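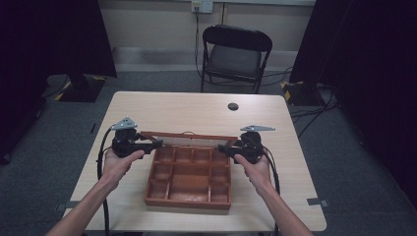 Both grippers on the lid of the compartment box, one at each end.

Workshop > Notebooks > Hand grippers > 2023-12-30

Search this notebook Go

Okay, box day! I've been putting this one off since the jaws were reprinted, mostly because I knew the lid would show me everything that's wrong with the left handle. And it did, a bit.

Setup is the same as last time: small table, me standing, cables down the sides. The wooden box is the one Jamila Mondal brought in. It's a nice thing to practice on, with all those little cells around a big one in the middle, and the lid gives you two ends to grab at once. I did 16 lid runs, open and close, both hands together. I'm counting a run as good if the lid goes all the way up and comes back down without me dragging the box across the table.

Two were bad. Both times the left jaw closed a hair before the right one and the whole box twisted toward me. I'm pretty sure it's the trigger spring (the left one still has the old soft spring from Trenedero, the right one got the stiff one). Swapping it is first on the list for next time. I also want to try a thinner rubber pad, because the current one squishes so much that I can't feel where the edge of the lid is.

The gray plates are holding up fine. I was worried they'd wobble when I turn my wrists in, so I went over the screws before starting and did it again after run 8. No movement that I could feel. Kristine Navarro still thinks they stick out too far, and she's right that you have to watch them when your hands come close together, but I'd like to leave them alone until the Cluvis arm is back on its base and we can play some of this through it. Changing the plates means redoing the calibration, and last time that ate an entire evening.

My thumbs were sore by the end. More than 20 minutes in one go is too much with these handles! Kristine, if you're on the printer before me, could you run the slimmer grip from the Wuden folder? The file with "v2" in the name is the OLD one, sorry, I'll rename it.

To do:
- stiff spring, left
- thinner pads, both sides
- strain relief on the right cable, it rubs my wrist
- try the clasp one-handed (ha, we'll see)
- start on picking small parts out of the cells, want that working by March

Runs are saved on the shop drive under Evangelista, lid folder. Bad ones are in there too, please don't delete them.

Questions about this notebook? Leave a note at the bench or message Jamila. Back to top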